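Plirkard: a word list of picnic, pantry and market terms

README, February edition

Plirkard is a list of 626 words and phrases people use for packing, carrying and eating food outdoors. It began as an argument between Katalin Gulyás and me over whether a hamper without a lid is still a hamper. Tímea Kiss typed up the argument, and now it has columns.

What's in it

There is one plain text file, tab separated. Each row has the term, a short meaning, the region where we heard it, and a note. Of the 626 entries, 498 have a note. The rest are things like "fork," on which we had nothing to add.
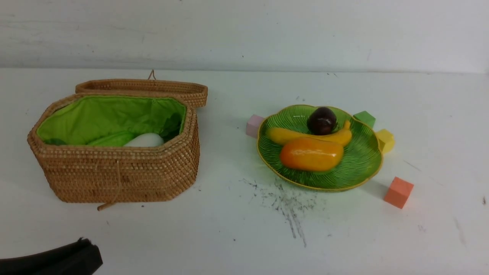 Terms came from three places: the Szénási market, old grocery leaflets, and Katalin's relatives, who disagree with each other on principle. Where two of them gave different meanings, both are kept and marked "disputed." There are 27 of those, almost all concerning sandwiches.

Known problems

Spelling is American except in the Clarnier leaflets, where we left it alone out of respect and then laziness.

The region column says "Alov" far too often. Alov is where Tímea lives, and she did the typing.

Seventeen entries are probably the same word misheard. I have asked Katalin to merge them. She has asked me to prove it.

"Basket" has nine sub-entries and needs fewer. Please don't send a tenth.
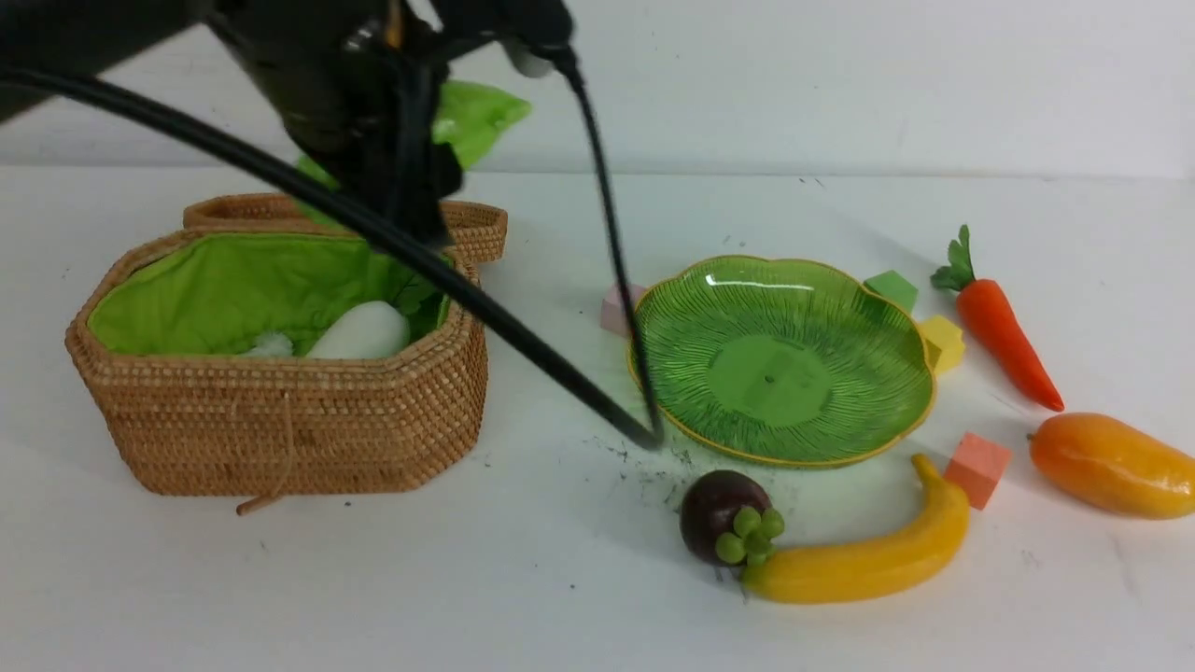 Using it

Do what you like with the file, including printing it. If you publish something from it, name Plirkard and the edition. It is too small and too opinionated for serious language work – a student tried, and was very polite afterward.

Corrections

Send the row number and the fix. Mail about potato salad goes to Katalin.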